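Chapter 4
Wood and Water

Timber never stops moving. Cut it, dry it, paint it, it still swells in a damp June and shrinks once the heaters go on. This chapter: why, how much, and what to do about it.

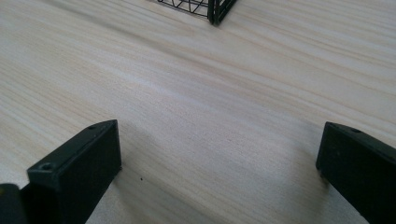
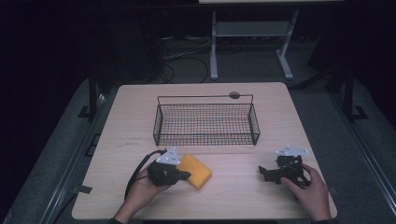
Fig. 4.1 and 4.2. Light wooden tabletop.

Movement runs mostly across the grain, hardly any along it. Learn that first. In Fig. 4.1 the long fine streaks run on a diagonal, so a board cut square to that view would have its width and length at odds with the fibre. Not ideal. The Cleren mill kept 300 boards in an open shed and measured them all, 71 split at the ends. Bad stacking, mostly. Their records are used thoughout the chapter, see also the Stistel tables at the back. Bring a ruler and a pencil, colour doesnt matter.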